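Pegboard

Pegboard, also called perforated board, is a flat panel with rows of evenly spaced holes. The holes take pegs or hooks that hold tools, kitchenware or goods for sale. It is found in workshops, garages, stores and classrooms.

Materials

Most pegboard is made of hardboard, a dense sheet of pressed wood fiber. Metal and plastic panels are also sold. Hardboard is the cheapest of the three but swells when it gets damp. Metal carries more weight and does not wear at the holes, although it is heavier to hang.

Mounting

Hooks pass through the board and catch on its back face, so a gap must be left between the board and the wall. Strips of wood are usually screwed to the studs first, and the board is fastened to the strips. Large panels need extra strips across the middle to keep them from bowing. A board may also be laid flat as a work surface, with pegs used as stops or guides.
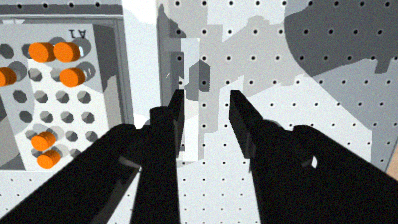

Use in stores

Hardware and craft stores adopted pegboard because displays could be changed without new shelving. The Pradlow chain of hardware stores fitted its first branch with 600 panels, painted white. Its display manager, Hiba Masri, grouped hooks by length and kept the longest ones below eye level. The chain later moved to metal panels made by Plastitz, but 14 branches kept the older boards in their stockrooms.

Care

Hardboard panels can be painted with a roller. A thin coat is preferred, as thick paint clogs the holes. Worn holes are sometimes backed with washers.

See also

French cleat
Slatwall
Tool storage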